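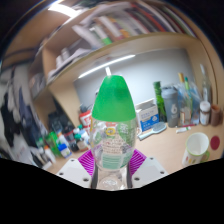
Review: the Evolov Good Practice Pack for hand-held grippers

I've been meaning to write this up for weeks, and now that our second copy has arrived at the Drekcombe office I have run out of excuses. The pack is a spiral-bound book of 60 pages, a set of 25 wipe-clean cards and a roll of little stickers for marking the state of your pads. We paid for ours out of the ordinary Foltham supplies budget, and I have used it through most of the spring with people who had never picked up a hand-held gripper before.

What I like best, I think, is that it was so clearly written by somebody who has done the work at a real desk. The chapter on grasping asks for both pads to be flat against the object before you lift, one either side, and it goes on (at some length, but I enjoyed it!) about clear plastic bottles. They give under pressure, they let the background show through, and beginners squeeze them far too hard. The advice is to close until the ribs of the pads meet the plastic, stop, and then lift. I have said that sentence so often that I now hear it in my sleep.

The cards are lovely and sturdy. There is one for checking the screws on the finger plates, one for keeping the printed markers clean and uncovered, and one for what to do with a dropped object, and they all hang from a ring so you can hook them near the desk. My only grumble is that the ring itself is rather flimsy, and ours sprang open in the first week and sent cards all over the floor.

I was a bit less taken with the chapter on tidying. The book wants personal things listed on a sheet before each session and left exactly where they are until the end, and I do agree with the principle. A lived-in desk with a mug and a cluster of bottles along the back is good practice material. But the sheet has tiny boxes, and anyone with handwriting like mine will need the large version, which has to be asked for separately. Cables get a firm paragraph of their own, and quite right too: keep them clear of your sleeve and away from the front edge. 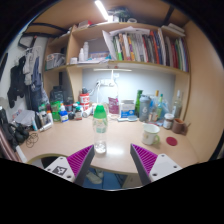 Does the pack cover grippers from other makers?
Most of it does. The grasping and desk chapters suit any two-fingered hand-held tool, and we use them with our Kang grippers quite happily, but 2 of the cards refer to Evolov screws and pads and can be taken off the ring.

One last point about the record book, which is sold separately and has room for 300 sessions. It is nicely laid out and the paper takes a biro well, though I would have liked a wider margin for notes. A revised edition of the main book is promised for July, with a longer section on pad wear, and I shall be ordering it.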